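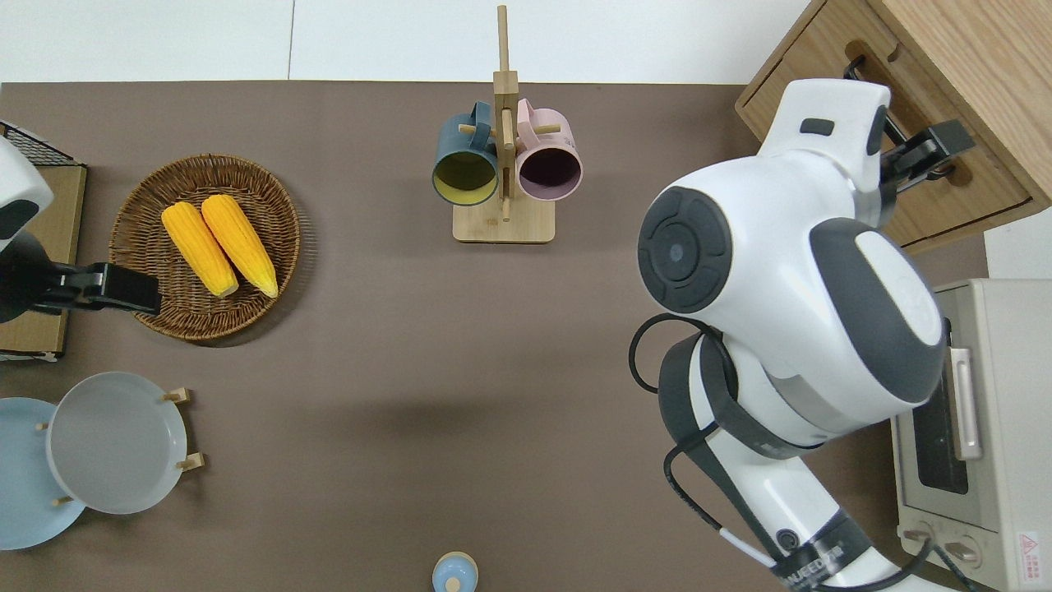
**Figure 6.1** Tabletop cell seen from the head camera. Mug tree at top centre, drawer unit at upper right, plate rack at lower left.

# Chapter 6: From Task Description to Joint Command

## 6.1 Scope of the chapter

Chapters 4 and 5 treated perception and motion planning as separate problems. Each was given clean inputs and was judged on its own output. A working controller has no such comfort. The pose estimate arrives late, the planner returns a path for a table that may have changed, and the arm must be told something at every tick of the control loop whether or not the layers above it have finished.

This chapter deals with the software that sits between a task such as "put the corn in the drawer" and the stream of joint commands that carries it out. We call this software the executive. Its duties are to hold a model of the workspace, to choose the next action, to call the planner, to watch the motion while it runs, and to decide what to do when the motion does not go as planned.

The reader should be familiar with rigid-body transforms (Chapter 2), the forward and inverse kinematics of a serial arm (Chapter 3), and sampling-based planning (Section 5.4). No knowledge of a particular operating system or message library is assumed. Code fragments are written in a plain pseudocode. The laboratory exercises use the Gernell toolkit, which is described in Appendix B and may be replaced by any library offering the same calls.

## 6.2 The running case

Most of the chapter refers to a single bench: two arms, each with a two-finger gripper, working over a table of kitchen objects. The objects were picked to cover the main types of contact. Corn cobs in a basket are free bodies, and either may roll when the other is moved. Mugs on a tree are constrained, in that a mug must be moved along its peg before it can be moved in any other direction. Plates in a rack are constrained more tightly still. A drawer and an oven door are articulated, each with one degree of freedom, and their handles are the only part the gripper need touch.

The executive stores each object as a record with four fields:

| Field | Content | Updated by |
|---|---|---|
| `pose` | Transform from the table frame | Perception, or the gripper frame while held |
| `support` | What the object rests on, hangs from or is held by | Executive |
| `joint` | Axis and limits, for articulated objects only | Loaded at start |
| `stamp` | Time of the last accepted measurement | Perception |

The `support` field deserves attention because students tend to leave it out. Suppose a mug is recorded with a pose but no support. The planner will treat it as a body fixed in space, and will return a straight upward lift that drives the handle into the peg. With `support = mug_tree.peg_1`, the executive can look up the release path for that peg and place it before the free-space motion. The pose alone does not carry this information.

Support relations form a tree with the table at its root. Three rules keep the tree sound:

1. Every object has exactly one parent.
2. A parent may be changed only when an action ends, whether it ends in success or in failure.
3. When a parent moves, the poses of all its descendants are moved with it until a fresh measurement is accepted.

Rule 3 is what allows a basket to be shifted without a new detection of each item in it. It is an approximation. A cob that rolls during the shift will be wrongly placed in the model, and the age of its `stamp` is the only warning the executive will have.

## 6.3 Grasp state and the transfer of support

A plate standing in a rack passes through a short period in which both the rack and the gripper hold it. During that period neither parent is fully correct. If the executive moves the plate to the gripper too early, collision checking between plate and rack is switched on while the two are still touching, and every plan fails at its first state. If it does so too late, the plate is left behind in the model and the planner sees an empty gripper. 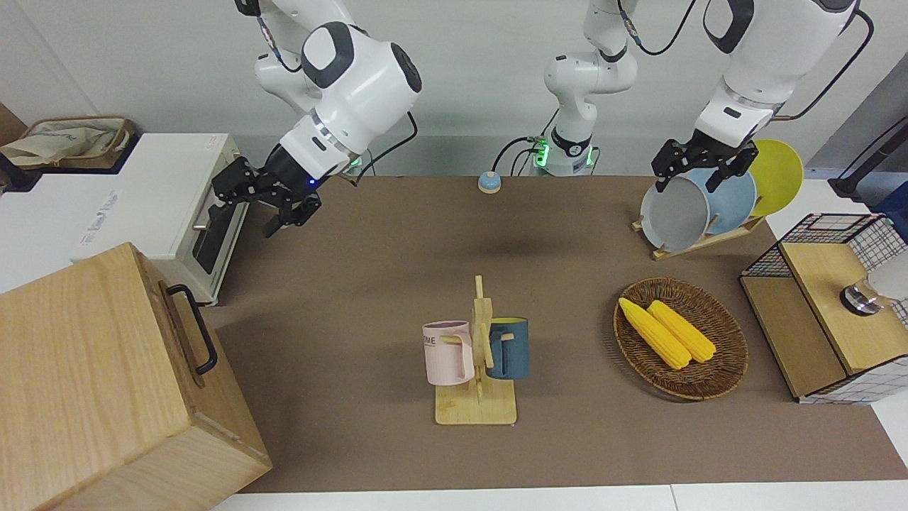 The usual remedy is to split the pick into stages and to attach a separate contact table to each. The contact table lists the pairs of bodies that are permitted to touch. For a plate the stages are as follows.

**Approach.** Fingers open. No contact permitted between the gripper and anything else. The target is a pre-grasp pose above the rim, offset along the approach axis.

**Close.** Finger and target plate may touch. The arm is held still. The stage ends when the finger position stops changing, or when the time limit is reached.

**Extract.** Finger and plate, and plate and rack, may touch. Motion is limited to the slot direction. The planner is not called. A straight Cartesian segment is followed at reduced speed.

**Carry.** Finger and plate may touch. Plate and rack may not. The parent of the plate is now the gripper, and free-space planning resumes.

Note that neighbouring plates never appear in the table. Contact between the held plate and the one behind it is always an error, even where it does no harm, and it should be reported as such. A controller that quietly permits it will sooner or later bring out two plates at once.

The test at the end of the close stage is weaker than it looks. Fingers that have stopped may have stopped on the rim, on a peg of the rack, or at their own hard limit. Comparing the final opening with the known thickness of the plate removes the last case and most of the second. Humphreys and Treloar suggest a further check in which the wrist is lifted by 2 mm and the change in measured load is compared with the expected weight. The check costs time on each pick, and we leave it as an option in Exercise 6.7.

## 6.4 Two arms, one table

With a second arm the executive must choose between planning for both arms together and planning for each in turn. Joint planning doubles the number of dimensions and the search slows sharply. Planning in turn is fast but incomplete, as the first arm may take up space that the second cannot do without.

The scheme used in this book is reservation. The table is divided into cells, and an arm must hold a lock on every cell its swept volume will enter before it starts to move. The procedure is given below.

```
function request_motion(arm, goal):
 path = plan(arm, goal, obstacles = world + other_arm_reserved)
 if path is none:
 return BLOCKED
 cells = swept_cells(path, margin)
 if not lock_all(cells, arm):
 return WAIT
 execute(path)
 release(cells not occupied by arm)
 return DONE
```

Two points should be made about this fragment. First, `lock_all` takes either every cell or none. Taking cells one by one allows each arm to hold what the other wants, and both then wait for ever. Secondly, the final call keeps the cells in which the arm has come to rest. An arm that is standing still is an obstacle like any other, and its cells must stay locked until it moves away. 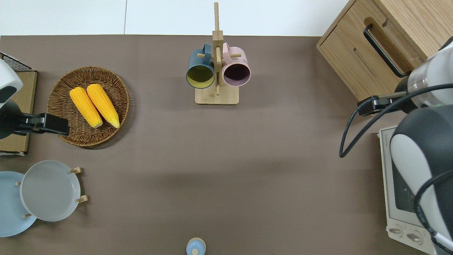 The size of the cells is a compromise. Large cells are cheap to check but force the arms to take turns over most of the table. Small cells allow closer working, at the cost of a larger swept set and greater sensitivity to calibration error. The margin should be no smaller than the largest position error seen between the two arm bases, measured as in Section 2.8.

Cables are often forgotten at this step. A loop of cable that hangs from the wrist is not part of the kinematic model, yet it sweeps through space and can catch on a handle or a peg. The simplest treatment is to add a capsule to the last link, wide enough to contain the loop in every wrist position that the task requires. This wastes space. More exact cable models exist, but few run fast enough to be called inside a planner.

## 6.5 Loop rates and stale data

The layers of the executive run at different rates. In the Gernell configuration supplied with the exercises, object poses are published at 6 Hz and the world model is checked against the running path at 20 Hz. The joint controller runs on its own clock and takes its set-points from a buffer.

It follows that the path monitor will often read the same pose more than once. This is not a fault in itself. The fault lies in treating a repeated reading as a new one, which makes an occluded object appear steady when it has merely not been seen. Each consumer must compare `stamp` with the time of its own last read, and must have a stated policy for data that have grown too old. Section 6.6 sets out three such policies and shows how each behaves when a forearm passes between the head camera and the object being tracked.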